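Talk notes, Tillport art teachers' afternoon, Thursday, 2.15

Hello everyone, I'm Nasrin Najafi, I teach art at Satarlow and I've got 20 minutes, so shout if I'm galloping. I want to talk about printing with foam trays and why I've gone back to it with all my groups, including the pupils who find a pencil really hard going.

(Hand the tray prints round now, before I forget. Ask for them back!)

So, the basics. You draw into the foam with anything blunt. A lolly stick, a spoon handle, the end of a paintbrush. Some of mine use their knuckles. Then you roll ink over it, lay the paper on top and press. One of my Year 5s leans on his with his whole forearm and gets the best prints in the room.

Grip is the thing people ask me about most. The rollers from the catalogue have skinny handles, so I wrap them in pipe lagging and tape. One length did the whole class. For pupils who can't manage a roller at all, put the ink in a sealed bag with the tray and let them push it about. Messy when the bag splits. Double bag it.

(Slide change. Have a sip of water.)
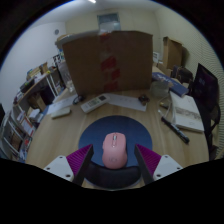
Pink mouse, navy mat, black wrist rest.

Right, planning the design. I let them start on the computer if they'd like, just big shapes in a paint program, nothing fancy. We print it out, tape it over the foam and trace hard. Remember it comes out backwards, so watch anyone who's doing their name. I forgot to say so last September and we had a whole wall of mirror writing, which looked rather lovely.

Tatiana Gajdoš at Mirkville does hers on fabric, and she's got 50 squares stitched into a hanging for the front hall. Go and see it if you're passing. She uses fabric ink and says to iron it on the back, with a cloth in between.

Clearing up: newspaper under everything, rollers straight into the washing-up bowl, prints pegged on a line. Leave them overnight, longer if the ink's thick.

(If there's time, do the two-colour demo. If not, skip to questions. Spare foam is in the blue crate, help yourselves.)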